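Ekov Laundry Additive 13 – Product Information

Product type: powdered water softener and wash booster for household laundry
Maker: Ekov
Sheet revised 5/31/21

Additive 13 binds the calcium and magnesium in hard water before they can react with detergent. In untreated hard water, part of each detergent dose is used up by these minerals and leaves a gray film in the fibers. Cotton loops hold more of this film than flat weaves do. The powder contains no bleach, no fragrance and no optical brightener. It is used together with a detergent and does not replace one.
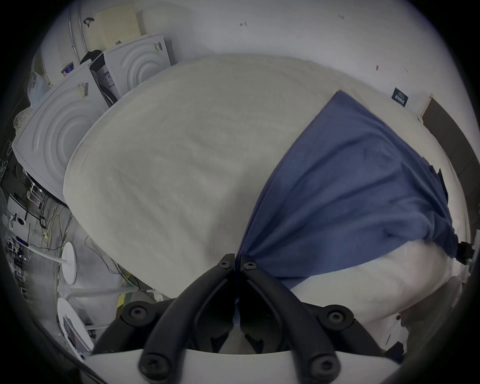 White fabric, thick and fluffy.

Dosing

Place the powder in the drum before loading. Do not put it in the softener compartment, where it can cake. For a normal load in moderately hard water, use one level scoop. For very hard water, use two. Reduce the detergent by a third for the first few washes and adjust from there. Excess suds at the last rinse mean that the detergent dose is still too high – the powder itself does not foam.

The powder dissolves fully at 60 degrees F and above. In colder water, stir it into a quart of warm tap water first and pour the solution into the drum.

Fabrics

Suitable for cotton, linen, polyester and blends, white or colored. Not for wool, silk or leather trim. Dark and mid-tone dyes should be tested on an inside seam: wet the spot with the solution, wait, blot with a white cloth and check for color transfer.
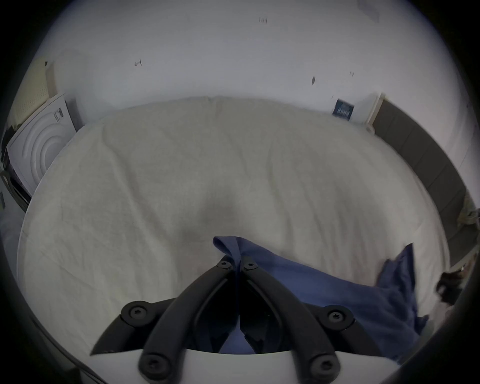

Bernadette Yazzie writes that her well water is hard enough to scale a kettle in a month, and that one scoop did nothing for her shirts. Two scoops and less detergent cleared the stiffness by the fourth wash. She would like a hardness test strip included in the box.

Test strips are sold separately under the Zeltamari name. Dip, shake once and compare with the color chart on the sleeve.

Storage and supply

Keep the tub closed and off concrete floors. Powder that has drawn moisture forms lumps; these can be crushed and used, but a scoop of crushed powder weighs more than a fresh one, so fill it slightly short. Keep away from children and pets. Rinse with plenty of water after eye contact.

Supplied in tubs of 3000 grams with scoop. A refill bag of the same weight has been available since July; it ships without a scoop.
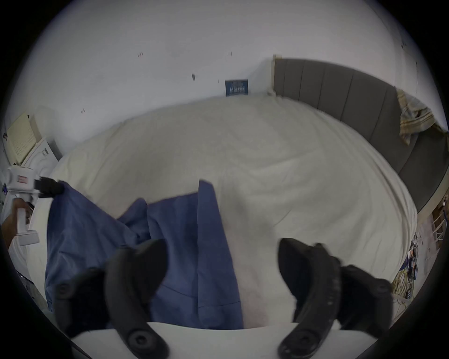

Issa Nimri asks whether the additive can be used in a machine already connected to a salt-based softener. It can, but there is little to gain. Check the water with a strip first, and if it reads soft, leave the powder out.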